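Folding of knitted shirts

Folding of knitted shirts is the work of laying a shirt made of knitted cloth flat and bringing it to a smaller, regular shape for the drawer, the shelf or the suitcase. It is one of the common tasks of the household and is also done in clothes shops, laundries and hotels. The word "shirt" in this article means the soft pullover kind, such as the T-shirt and the light long-sleeved top. Woven shirts with a stiff collar and buttons are folded in other ways.

Properties of the cloth

Knitted cloth is made from loops of yarn, and the loops can move a little against each other. For this reason it stretches, mostly across the width, and it does not keep a sharp crease as well as woven cotton. A knitted shirt which is dropped on a table falls into a soft mound in which the sleeves, the hem and the neck are often hidden.

Heathered knits are made from yarn in which fibres of different shades are mixed before spinning. They show faint lighter and darker streaks. Small creases are less easy to see on them than on a plain colour, but the direction of the streaks can help the person who folds to see if the cloth is lying straight.

Ribbed parts are used at the neck, the cuffs and sometimes the hem. They are thicker and more elastic than the body of the shirt and they pull the cloth together. In a bunched shirt the ribbed part is frequently the first edge that can be recognised, by the eye or by the fingers.

Surface

Most people fold on a bed, a table or an ironing board. The surface should be wider than the shirt with both sleeves open. A hard, smooth table lets the cloth slide, so it is easy to turn the shirt but also easy to move it by mistake. A table covered with a thick or velvety cloth holds the shirt better, and the lower layer stays in place when the upper one is pulled. Such a cover must be smoothed first and kept free of lint. 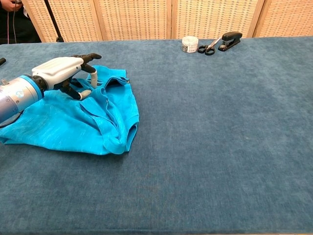
A heathered cyan knit shirt, still bunched, on a table with a slate-blue cover. A ribbed edge is visible at the right of the bundle.

Opening the shirt

Before folding, the bundle has to be opened. The usual way is to look for one edge that can be named with certainty, for example the hem, and to follow it with the fingers until the side seam. The shirt is then lifted at two points and shaken lightly. If the neck is found first, the shirt is lifted by the shoulders and the rest hangs down by its own weight.

A label sewn inside the neck shows which side is the back. A small tag in a side seam is less useful for this, as it can be at the left or at the right depending on the maker.

After lifting, the shirt is laid with the front down and stroked from the middle to the sides with a flat hand. Pulling at the corners is not advised, because the hem becomes wavy.

Common methods

In the rectangle fold, one side is brought to the middle together with its sleeve, and the sleeve is turned back along the fold. The other side is done in the same manner. The long strip that results is folded in half or in thirds from the hem upwards.

The upright fold begins with the same strip, but it is folded more times, until the packet can stand on its edge. It is suitable for shallow drawers, where all shirts can be seen from above.

The pinch fold, sometimes called the two-second fold, is made by holding the shirt at the shoulder and at the middle of the same line, crossing the hands and lifting. It is quick after some practice. On very soft knits it gives a less even result.

Rolling is preferred for travel. The strip is rolled from the hem to the neck with light pressure. A variant known from army kits turns the hem inside out first, so that it makes a pocket which closes the roll.

Folding boards

A folding board is a flat sheet with hinged wings which gives the same width to every shirt. Boards are used mainly in shops. In home use a magazine or a piece of card placed on the back of the shirt gives a similar result, and it is drawn out before the last fold.

Storage

Heavy knits are stored folded, as a hanger can stretch the shoulders. Piles should be low, otherwise the lower shirts are pressed and the whole pile falls when one is taken.

See also: Ironing; Laundry; Ribbing (knitting); Wardrobe

Article by Yaryna Koval, revised by Vsevolod Ostapchuk. Last change 2018-10-11.

Contact the editors | © Brotby Household Encyclopedia | Back to top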